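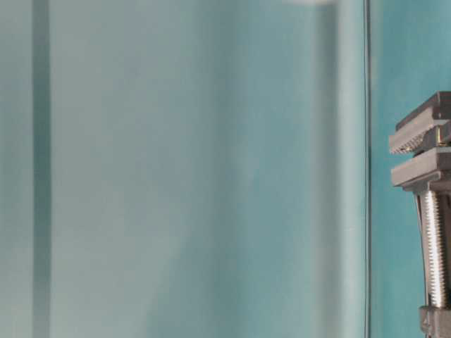 Closis side view, nothing in the jaws. Teeth on the upper lip, thin cable on the left of the threaded rod.

Forum > Student Builds > Arms and Grippers
Closis gripper (build thread, Codus spring round)

pledik_build
Posted May 7, 2021
Student member

Hi all! Long time reader, first build thread. I'm on the gripper crew at the Pledik robotics club and we finally have something worth showing. We call it Closis. It's going on the end of our arm for Codus, in the pick and place class, where you get a tray of mixed parts and have to move them into bins without dropping or crushing anything.

Quick rundown. The jaws are driven by the threaded rod you see running down under the plates. Motor turns the rod, nut rides on the rod, jaw moves. We had a rack and pinion version in April and it was fast, but it would creep open whenever the motor power dropped, and we lost a whole tray of parts on the floor that way (there was a lot of yelling). The screw stays where you leave it. I love this thing. You can kill the power in the middle of a grip and it just sits there holding on!

The teeth on the lip were a late addition. We filed them in for the small metal spacers, which kept squirting out sideways.

What I'd like help with:

Closing speed. Full open to full closed is slower than we want and we don't have the budget for a new motor.

The teeth. They're great on spacers but they leave marks on the foam blocks, and the rules take points off for damaged parts.

Control board is a Su, which is what our club calls the board one of our older members designed. Code is all ours and very messy.

torque_wrench_ty
Senior member

Welcome! That's a nice looking piece of metalwork for a first thread. I'm jealous of those plate edges.

First thing that jumped out at me is the cable. It bows out to the left of the screw with nothing holding it along the curve, at least nothing I can make out. What happens to that bow when the jaw comes down? If the slack goes toward the screw you're going to feed your own wire into the threads. Ask me how I know. Put a clip on it before you do anything else.

On speed, what's the lead on that screw? The threads look pretty tight together. If it's plain threaded rod from the hardware store, that's your whole problem, and a multi-start lead screw would fix it with the motor you already have.

pledik_build
Student member

Oh no, the cable. You're right, we never clipped it. We've been lucky so far I guess. I'll bring it up at the next meeting.

It's a real lead screw, single start, 2 mm lead. It came out of a dead printer so the price was right.

halfstep
Member

Gonna disagree with ty on the multi-start. The best thing about this gripper is that it holds with the power off. Go to a steep enough lead and it can start to back-drive, and then you're right where you were with the rack and pinion, watching parts hit the floor. Students get talked into speed all the time and then spend the competition chasing drops.

I'd leave the screw alone and stop opening the jaws all the way. If the part is narrow, open a little wider than the part and go. You may be wasting most of your travel on every pick.

torque_wrench_ty
Senior member

A two-start is not going to back-drive under the kind of load these parts put on it. I've got one on my bench that has held a wrench since winter. But yes, partial opening is free, so try it first.

halfstep
Member

A wrench hanging on a quiet bench is a pretty kind test. Put it on an arm that's swinging and stopping hard and get back to me.

mothership_mentor
Member

Fun thread, and hello from another Codus team! (We're in the line following class so you're safe from us.)

I coach a middle school group and we had the exact foam problem on an older build. We cut a strip of bicycle inner tube and glued it over the teeth. It still grabbed metal fine and the foam came out clean. It does wear, so cut a few spares and bring the glue.

Do you log anything? My kids got so much better at making choices once they had numbers to argue with.

pledik_build
Student member

Partial opening!! I can't believe we didn't think of that. The code homes to full open between picks because I wrote it at midnight and it was the safe thing to do.

And yes we log! The Su saves a line for every grip. As of this afternoon it has 2,362 grips in it, and 327 of those are marked as slips. Before anyone panics, most of the slips are from before the teeth went in. I should have split the log into before and after and I didn't, so I can't give you a clean number. Lesson learned. We're starting a new file tonight.

Full travel is 3,889 encoder counts, so now I want to graph how much of that each kind of part really needs.

quietbearing
Member

How are you marking a slip? If a person types it in, fine. If it's motor current, careful, because with a screw drive the friction in the nut can hide a lot. You can have the jaws closed on nothing and the current looks the same as a light grip on foam.

pledik_build
Student member

Person types it in. We take turns and whoever is on log duty gets to pick the music, so there's never a shortage of people for it. We do want to try current sensing later, so thanks for the warning.

torque_wrench_ty
Senior member

Listen to quietbearing on that one. And keep the screw clean and lightly greased before you trust any current reading. Metal dust from filing teeth loves to end up in a nut. Did you take the lip off to file it or do it in place?

pledik_build
Student member

...in place. With a rag over the screw!

quietbearing
Member

Pull the nut and clean it. A rag catches the big stuff.

pledik_build
Student member

Update from tonight. We had the lab open late so I dragged the whole gripper crew into this thread.

Cable is clipped to the bracket at the bottom, and it has a second tie up near the plate. We ran the jaw up and down by hand and the slack stays off the screw now.

Nut is cleaned. There was gray gunk in it. You were right and I'm a little embarrassed.

Partial opening is in the code. It takes the part type from the camera program and opens to a preset for that part. It feels like a totally different machine! The spacers are quick now. The foam blocks are wide so they didn't gain much.

The inner tube is still to do. Half the crew wants to try it and the other half wants to make two sets of jaws and swap by round. I'm on team inner tube.

halfstep
Member

Team inner tube. Swapping jaws means re-homing, and somebody will forget.

torque_wrench_ty
Senior member

Swap the jaws. Rubber on teeth is a compromise on both jobs, and you can check the home position in the code every time it boots. Still say try a two-start when you find one cheap.

mothership_mentor
Member

Could you do both? Rubber on for practice this week, see how the new log looks, and cut the second set of jaws only if the foam is still getting marked. Either way please post the results, my kids want to see the graph.

pledik_build
Student member

We'll do it that way. One of our members rides a bike with a flat so we already have the tube. Graph goes up as soon as the new file has enough foam picks in it.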